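The Table from Fotham

The table came up the stairs in September, in two pieces, and Engelbert Fuchs put it back together on the landing because the door to the flat was too narrow for the legs to go in attached. Then he saw what that meant and took it apart again.

Chih-ming Chung sat on the top step and held the bolts in his hand.

"You could have asked me," he said.

"You were on the phone."

The table was white. It had belonged to Oberholzer, the tailor in Fotham, who had used it for cutting cloth until his eyes gave out. His daughter wanted $732 for everything in the shop, and Engelbert paid it. Most of it went to the dump or to the school. He kept the table, a box of chalk, and two pairs of shears he couldn't use because he was left-handed.

They set the table under the window in the back room. It took up most of the floor. Chih-ming had to turn sideways to reach the closet.

"What's it for?" he asked.

"Working."

"On what?"

Engelbert said he would see.

He had been retired from Corwood for 7 months. At Corwood he had checked door hinges, and before that drawer runners, and he had been good at both. Since then he had repaired the toaster, the gate, and the neighbor's gate. He had started a letter to his brother three times. He thought the trouble was the kitchen table, which always had something on it, the mail or the bread or Chih-ming's elbows.

The first morning he wiped the white top down with a damp rag and dried it with a towel. There were no marks. He had expected marks, after so many years of cloth and pins. He ran his palm over it from one end to the other and felt only the one low place near the window where Oberholzer must have leaned.

He sat down at 7. At 8 he got up and made coffee and drank it standing in the hall so he wouldn't spill any.

"How's it going?" Chih-ming called from the bedroom.

"Fine."

It went on like that for some days. Things came to the table and he moved them off. Chih-ming left a library book there and found it on his pillow. A sweater went back on its hook. The cat, who belonged to the people downstairs, lay down in the low place one afternoon and was carried out to the stairs.

"You're keeping it for best," Chih-ming said. "My mother had a room like that. We weren't allowed to sit in it."

"I'm not keeping it for anything."

"Then let me put my puzzle on it."

Engelbert thought about the puzzle, which was a harbor and had been in its box under the bed since they moved in. He said it would take up the whole top. Chih-ming said that was what the top was there for. They ate dinner without talking much, and Chih-ming washed and Engelbert dried, and at 6 the next morning Engelbert was in the back room again with the lamp on, looking at the white.

He tried to picture Oberholzer at it. Gray wool laid out flat, the chalk line, the shears going through. A man would come in wanting a suit for a wedding, and in a few weeks he'd have one. You could see what the day had been for. At Corwood the hinges came down the belt and went off in boxes, and he had never once seen one on a door.

It got light. The white went blue first, then gray, then white.

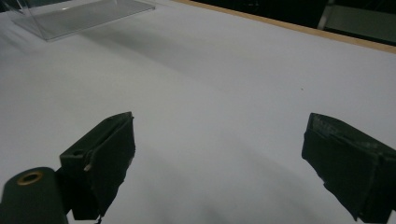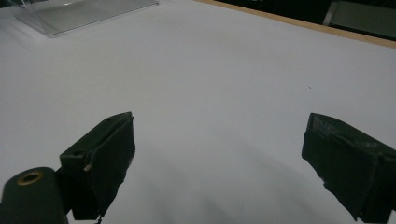
Chih-ming came in wearing his coat over his pajamas. The heat hadn't come on yet.

"Did you write to him?"

"No."

"Do you want to?"

Engelbert said he didn't know what he would put. His brother had stopped answering after the business with the Rindetti, which had been their father's car and which Engelbert had sold too cheap to a man who never came back with the second half of the money. That was a long time ago. The man was probably dead.

"Put that you bought a table," Chih-ming said.

He went and got a pen and the pad from beside the phone. He put them down in the low place by the window and went off to see about the heat. Engelbert heard him knock on the radiator with the wrench, twice, and then the pipes starting up.

He pulled the pad over and wrote the date. He wrote that it was white, and that it had been a tailor's, and that they'd had to take it apart twice to get it in the door.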